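Opening Heat-Sealed Food Packets Without Tearing the Contents

Foltine Packaging Notes, December 2018

Most flexible food packets are closed by heat and pressure. Two layers of film are pressed between ridged jaws, which leaves a ribbed band at each end. The film resists a straight pull but tears readily once a cut has been started. The method below suits single-serve cakes, crackers and dried fruit.

You need clean, dry hands and a pair of small scissors.

1. Find the end seals. Many packets also have a long seal down the back, called the fin. Leave the fin alone.

2. Hold the packet upright and tap it lightly so the contents settle at the bottom.

3. Look for a notch near the top seal. If there is one, pinch the film on both sides of it and move your hands in opposite directions, one toward you and one away.

4. If there is no notch, start the tear in a valley between two teeth of the cut edge. Keep thumb and finger close together, no more than 3 mm apart.

5. If the film stretches or turns white, stop and use scissors. Cut straight across, just below the seal. 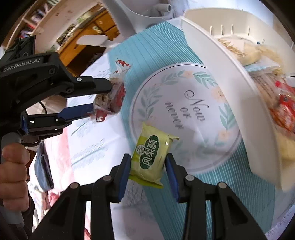 Crumbly fillings need a lighter grip than crackers do. Pressure on the broad face of the film goes straight into the pastry, so hold the packet by its sides until the tear is complete. A pineapple cake packet with a serrated edge at top and bottom can be opened from either end; choose the one farther from the printed banner if you want to keep the wrapper readable.

Partly used packets can be folded over twice and clipped. Eat the contents within 7 days.

Text: Surachet Chuensuk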